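Wednesday, February 19, 2025

Home late, feet up, toast for tea because I couldn't face cooking. I said I'd keep this diary going through the changeover at work and I've already missed most of a fortnight, so let's have a proper go tonight.

The arm has been picking returns with us for a while now, and I'm still not sure what I think about it. Some days I'm quite fond of it! Other days I want to go back to the old bench at Nwankwo with the radio on and my own two hands in the tub. When I started at Prullance there were 18 of us on mixed returns, all in a row, and you could have a natter while you sorted. You'd get a tub of all sorts tipped out in front of you (toys, kitchen bits, boxes with no labels, things you couldn't put a name to) and off you went. I was quick, too. I don't mind saying so in my own diary.

Now half the row has gone over to packing and I'm a "cell minder", which sounds like I work in a prison. What it means is that I put things in the bin, watch the arm have a go at them, write down what it did, and step in when the light goes amber. We do batches of 100 picks. The first one this morning came out at 82, and the engineers from Rernutine were over the moon and went off to get bacon rolls. I looked at the other 18 on my sheet and thought, well, that's me still in a job then.

The trouble is always the odd stuff. Boxes it likes. Anything with a nice flat side, it goes straight in and you hardly need to look up. Glasses are another matter, and I get nervous every time I put one in, like watching a toddler carry the good plates. I've got a dustpan ready. And then there's whatever's small and lumpy, where even I have to stop and think which way up it wants to go. 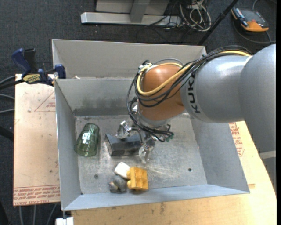
I tried explaining this to my sister on the phone and she said surely a machine that size could pick up a toy brick. You'd think so! But I've had years of knowing without looking that a thing will slide if you grab it by the end, and the arm has had since August. I do feel for it a bit, which is silly.

What I miss is the talking. It's just me at the cell for most of the shift, and you can't chat to the Rernutine lot as they're always staring at a laptop. My back is a good deal better, I'll give it that. No more leaning over the tubs, no more twisting round to the cages, and I haven't needed the heat pad since Christmas. So I go home less sore and more fed up, if that makes sense. I used to be worn out but I'd had a laugh.

We had the meeting about pay as well. Minders stay on the sorting rate until the trial finishes, and after that it's "under review", which could mean anything. I asked whether there'd be proper training, with a certificate I could take somewhere else if I had to, and they said there's a course called Wutatia that Rernutine run and they'd look into places on it. I've written that down here so I can wave it at them later. The younger ones on packing all want to swap with me, by the way. They think I've got the cushy job – stood by a bin all day with a clipboard. They're welcome to come and do the last hour of a late shift, when your eyes go funny from watching.

Last batch of the day was worse than the first. I wasn't sorry, if I'm truthful, and then I felt mean about it on the bus. One of the engineers stayed behind and asked me how I'd have picked up the awkward ones, and he wrote down what I said, every word. It's the first time anyone's asked. I showed him how I roll a thing over with two fingers before I lift it and he made me do it again while he filmed my hands. My nails were a state.

Early shift tomorrow. Need to wash my other work trousers and find the thermos lid.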